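Jul 20, 2024

Red dye, cold bath, second go

Picked up from where Liam left it. His notes from the first batch are in the green folder, mostly legible. He had the madder going too hot and got brown, which I could have told him, and did.

Water: used the rain barrel again, not the tap. Tap here is hard as nails and I'm saving it for the comparison. Barrel water strained twice through the old sheet. Still bits in it. Fine.

Mordant: alum at 16 percent of dry weight of cloth. Gobnait wanted 20. We can do 20 next time if the wash test is poor. Dissolved in hot water in the small pan, then into the big pot. Cloth in overnight with the lid on, pushed under with a plate. Do not use the blue plate for this any more, glaze is crazed and it's picking up color.

Madder: ground root from the Paltum bag, the one with the clothespin. Soaked it separately this time, poured off the first yellow water. Cillian says that's throwing color away, Róisín says it's the only way to get rid of the tan. I'm with Róisín on this until somebody shows me a swatch.

Heat: slow, very slow. Kept it hand-hot for the first hour, then let it creep up. Pulled the pot off whenever it started to steam properly. The left burner runs hot, use the right one. Total 3 hours in the pot then left to cool with the cloth still in it.

Swatches in this batch

Cotton, plain weave, scoured – took color evenly, a soft brick. Best of the cottons.
Cotton, same bolt, not scoured – blotchy, as expected. Kept for the teaching box.
Linen from Rondeck – thin looking, pinkish. Dissapointing for the price.
Wool flannel – gorgeous. Deep, warm, the sort of red you'd want a coat in.
Silk scrap – orange. No idea why orange. Ask Ciarán.

Wool wins every time and we should stop being surprised by it. The whole point of this series is to get a decent red on cotton though, so the wool is just for morale.

One thing to fix: I cut the swatches too small. After the hem stitch and the label corner there's barely enough left to cut for light test AND wash test. Next batch cut them double. I've put the cardboard template on the nail by the door.

Matching

Gobnait keeps asking what red we're aiming for and it's a fair question. "Red" has meant about four different things in this notebook since we started. Brick, rust, tomato, and whatever Liam was doing. So from now on the target is a bright clear red, sports shirt red, no brown in it at all. We won't get there with madder alone on cotton, I know that. But it gives us something to hold the swatches against and say how far off.

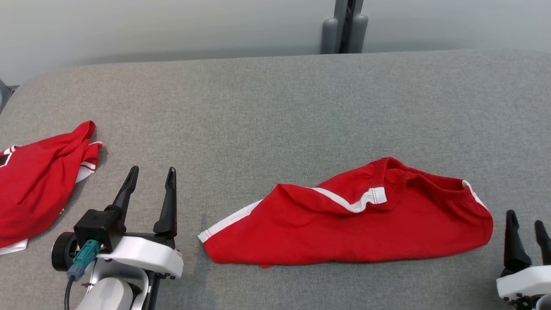 Wash test

Set up as before. Half of each swatch stitched to a bit of undyed white so we can see if it bleeds. Plain soap flakes, warm water, jar with lid, shake, leave, shake again. Rinse until clear.

Scoured cotton: slight pink on the white, main color held.
Unscoured cotton: lots of pink. Came off in patches.
Linen: hardly any bleed but there was hardly any color to start with.
Wool: clean. Nothing on the white.
Silk: faint orange on the white.

So the scouring matters more than anything we've changed in the mordant so far. Everyone scour properly please, washing soda, full simmer, not a quick rinse and a hope. If the water comes out yellow, go again. Mine took two rounds and the second was still a bit yellow.

Light test

Strips are up in the south window, half covered with black card. Numbered 1 to 11, list is inside the cupboard door. Leave them ALONE. Last time the card got moved for cleaning and put back an inch over and we lost the whole set. Will take them down at the end of July and compare to the ones kept in the drawer.

Talked to Ciarán re the silk. He thinks acid, maybe left over from whatever was done to the scrap before we got it. Possible, it came from the Lumbantobing box and none of that was labeled. Could try a pinch of chalk in the next bath and see if it shifts toward red. Chalk should help the cotton as well, rain water being so soft. Liam's first batch was tap water so he had the chalk for free and then cooked it to death.

To do

Order more alum, we are down to the end of the tub. Clarkoseck had the cheapest last time but slow.
Double size swatches, see above.
Tap water batch, same recipe, nothing else changed. Nothing!
Chalk batch after that.
Second dip on the scoured cotton to see if it deepens. Cillian to do, he has the dry ones.
New thermometer. The old one reads the same in the pot and out of it.
Somebody has the good tongs.

Exhaust bath is in the lidded bucket under the sink, still plenty of color in it. I'll put some wool yarn through it before it goes off. Smells OK so far.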